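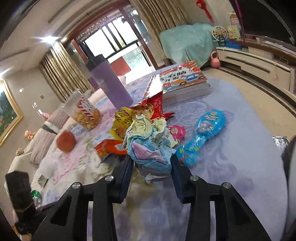

Mirela Caldeira
Project Lead, Household Flexible Packaging Trial, Usolcombe

Second progress report to the fund

1. Scope of this report

This report covers the second reporting period of the Usolcombe curbside trial for flexible packaging. It follows the section order of the grant agreement: collection, contamination, sorting, storage and baling, data, spending, risks, and work planned for the next period. Baseline material from the first report is not repeated except where a figure has been corrected.

The trial collects films, pouches, wrappers and snack packets from households in a separate bag, set out with the regular recycling. The purpose is to establish whether the bagged stream can be kept clean enough for a film reprocessor without a second manual sort at the depot. Paper, rigid plastic, foil trays and anything containing food are outside the accepted list.

2. Collection

The trial area now has 2734 enrolled addresses. Enrollment closed at the end of the previous period and no further addresses will be added. Addresses that change hands stay in the trial unless the new occupant opts out, and a new starter pack goes to each of them.

Bags are collected on six rounds. Five of these are run with the standard recycling truck, with the film bags carried in a cage behind the cab. The sixth covers the narrow streets below the old mill and uses the small vehicle, which has no cage. On that round the bags travel loose in the rear compartment with the cardboard and are pulled out at the depot. The arrangement was meant to be temporary. It has worked well enough that we do not propose to pay for a cage, but it does add handling time at the end of the shift, and the depot supervisor has asked for this to be recorded.

Missed collections were concentrated on the hill round in the first part of the period. The cause was a conflict between the printed calendar and the holiday schedule: crews followed the schedule and residents followed the calendar. A corrected calendar was delivered and the complaints stopped. We have asked the print contractor to hold next year's file until the holiday schedule is signed off.

The change from the thin bag to the heavier Tăng bag is complete on all rounds. The thin bag split at the tie when overfilled, and split bags were the main source of litter reports in the first period. The Tăng bag costs more per roll. It is also translucent, which allows crews to see gross contamination before the bag goes into the cage. Residents have noticed that it is larger and some now set it out less often. Set-out rate has therefore become a poor measure of participation, and from the next period we will report participation by address over a full cycle.

3. Contamination

A bag is rejected at the curb when the crew can see food, liquid, glass or diapers through the side. It is tagged and left. During the period 195 bags were rejected in this way. Rejections are logged by round and by reason, and the full table is in the data annex.

The most common reason was residual food, followed by paper and card mixed in with the film. Paper is a less serious problem than food from the reprocessor's point of view, but it is harder to deal with through tagging. Residents who put paper in the film bag generally believe that the bag is a general overflow for recycling. The tag in use says only that the bag contains "items we cannot accept." A revised tag with separate tick boxes for food, paper and rigid plastic has been drafted and is with the printer.

Snack packets deserve a separate note. They are among the items residents ask about most, and the guidance in the starter pack was unclear on two points. The first is whether a packet with crumbs in it is acceptable. It is, provided it has been shaken out; rinsing is not required. The second is whether packets should be folded, knotted or scrunched. They should be left flat or as they come. A knotted packet is dense enough to behave like a rigid item on the screen and ends up in the wrong fraction. The folded triangle that some households favor has the same effect.

Both points are covered in the new leaflet, which was tested with residents at the drop-in session in the library annex. The wording on crumbs went through three versions. "Empty" was read as "washed" by a good share of those who looked at it, and "shaken out" was understood by everyone asked. The leaflet uses "shaken out" throughout.

4. Sorting

Bags are opened at the depot and fed to the Gellow screen, which separates large film from small-format material by size and stiffness. Large film is the easier fraction. It is mostly bread bags, produce bags and the outer wrap from multipacks, and the reprocessor has accepted every load sent so far.

The small-format fraction is the reason for the trial and remains the difficult part. It contains metallized and multilayer packets together with single-layer wrappers, and the screen cannot tell them apart. During the period we ran two settings on the screen. The first, recommended by the supplier, gave a clean large-film stream but passed too much small material into the residue. The second uses a slower feed and a shallower deck angle. It recovers more of the small fraction at the cost of throughput, and the line now finishes later in the day. The depot can absorb this at present tonnage. It could not do so if the service were extended to the whole town.

Static remains a nuisance in dry weather. Light film clings to the side plates and has to be pulled off by hand with the line stopped. The supplier has offered an ionizing bar. A quotation has been received and is considered under section 7.

5. Storage and baling

Sorted material is stored under cover at the Pavel yard. The move from the open bay was completed during the period and the moisture readings on outgoing bales have fallen within the reprocessor's limit on every load since. Readings taken before the move were not consistent and should not be used for comparison. The probe had not been recalibrated after it was returned from repair.

Bale density for the small-format fraction is still lower than specified. Metallized packets hold air and spring back after the press releases. Perforating the material before pressing was tried with a borrowed spiked roller and made a clear improvement, but the roller clogged quickly with large film that had escaped the screen. We do not plan to repeat this test until the screen settings are final.

One bale broke its ties in the yard and had to be repressed. The ties were of the gauge used for cardboard. The correct gauge is now kept in a separate locker and the press operators have been briefed.
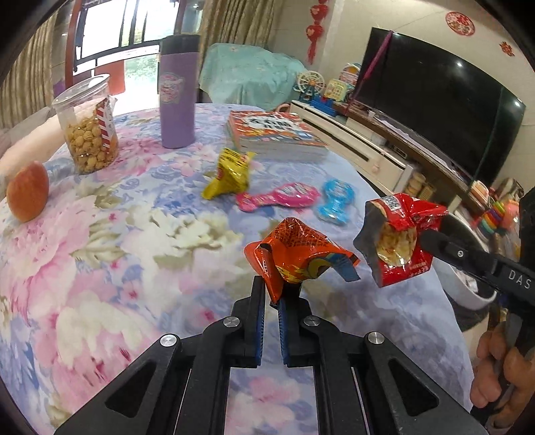

6. Data and monitoring

Round data is entered by crews on the in-cab tablet and transferred at the end of the shift. Two problems affected data quality in the period.

The first was duplicate entry. Where a bag was rejected and then collected after correction on the same day, the system logged it as two separate set-outs. The records have been merged and the figures in this report are net of duplicates. The first report contained the same error on a smaller scale, and a corrected table is attached to the annex.

The second was a gap in weighbridge records. The weighbridge printer failed and tickets for part of November were handwritten. All of them have been matched to loads except those from the narrow-street round, where film and cardboard were weighed together. Film weight on that round has been estimated from the bag tally and is marked as an estimate wherever it appears.

Composition sampling continues at the agreed interval. Samples are drawn from unopened bags, sorted by hand into the categories in the monitoring plan, and weighed by category. The category "other flexible" was too broad in the first period and has been split into pouches with a spout or closure, pouches without, and laminated packets. Earlier samples cannot be reclassified - the material has gone - so the trend line for these categories starts with this report.

7. Spending

Spending is within the approved budget overall, with movement between lines. Bags are over budget as a result of the change to Tăng. Communications are under budget, mainly through the later printing date for the leaflet and tags. Yard costs are as forecast. Vehicle costs are slightly under, reflecting the decision not to fit a cage on the small vehicle.

We request approval to move the unspent vehicle allocation to the sorting line to cover the ionizing bar. The quotation is attached. If approval is not given the bar will not be bought and line stoppages for static will continue to be logged as at present. No other virement is requested.

8. Risks

The risk register has been updated. Changes since the last report are as follows.

Reprocessor capacity has been raised from low to medium. The reprocessor has told us that it is reviewing its intake of multilayer material and will confirm its position before the end of the next period. A second outlet has been approached and has asked for a sample bale.

Bag supply has been lowered from medium to low. Stock in hand is enough to complete the trial.

Crew turnover is unchanged at medium. New crew members are trained on the tagging procedure in their first week, but rejection rates still vary between crews on the same round, and some of that variation is certainly judgment at the curb and has little to do with the contents of the bags. A set of reference photographs for the cab is in preparation.

Depot throughput is a new entry, rated medium, for the reasons given in section 4.

9. Work planned for the next period

Deliver the new leaflet to all enrolled addresses and bring the revised tag into use on all rounds on the same date.

Fix the Gellow screen settings and hold them for a full cycle, so that composition and yield can be compared without a change in the equipment.

Send a sample bale of the small-format fraction to the second outlet.

Begin reporting participation by address.

Prepare the outline cost model for a town-wide service. The model will use the slower feed rate and will show the cost of a second shift separately.

Annexes: round data; corrected table from first report; composition results; ionizing bar quotation; risk register.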